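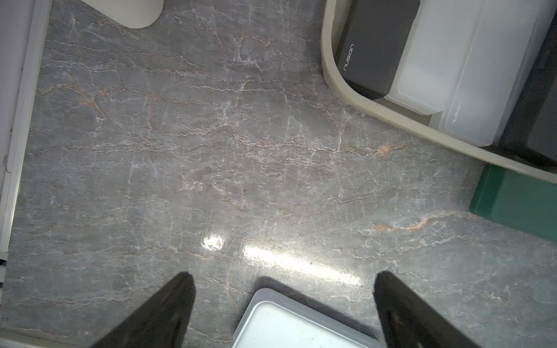 Wrist camera view, cell 2, fingers either side of the white container.

From: Lavanya Pai
To: porkholm-cells
Date: 2026-08-25
Subject: Re: Wrist view and finger offset on the counter cell

Rekha Krishnan wrote:
> After the finger swap on cell 2 the Pladum script still passes, but
> the left finger now comes down short of the target on white parts.
> Camera mount was not touched. Is this the offset table, or do I have
> to redo the whole hand-eye calibration? Also, should I leave the
> exposure on auto?

Leave the hand-eye calibration alone. If the mount was not moved, the camera-to-flange transform still holds. What changed is the fingertip position relative to the flange, and that lives in the tool table, entry 8. The Pladum script does not read that entry, so a pass there tells you nothing about the fingers.

Procedure I use on the Rajan cell, same gripper:

1. Jog to the check pose and close to the 132 count stop.
2. Touch each tip to the gauge block separately. Write down both values.
3. Enter them per finger. Do not average them -- the fingers taper and the pair is never quite symmetric.
4. Torque the finger screws again after 300 cycles and repeat step 2.

On exposure: fix it. The marble is glossy, with two reflections in the lower middle of the view, and the white veins run everywhere behind the part. With auto exposure the edge finder on our cell picked up a vein as the container rim. Set exposure by hand so the rim, grayish against the white top, stays readable. Mask the tray area at upper right as well, so the upright containers in it are not offered as candidates.

The fingers cast shadows on the stone at their tips. Keep the search window clear of those or the Sorkance plugin will report them as edges.

Send me the two touch-off values before you change anything in the plugin.

Lavanya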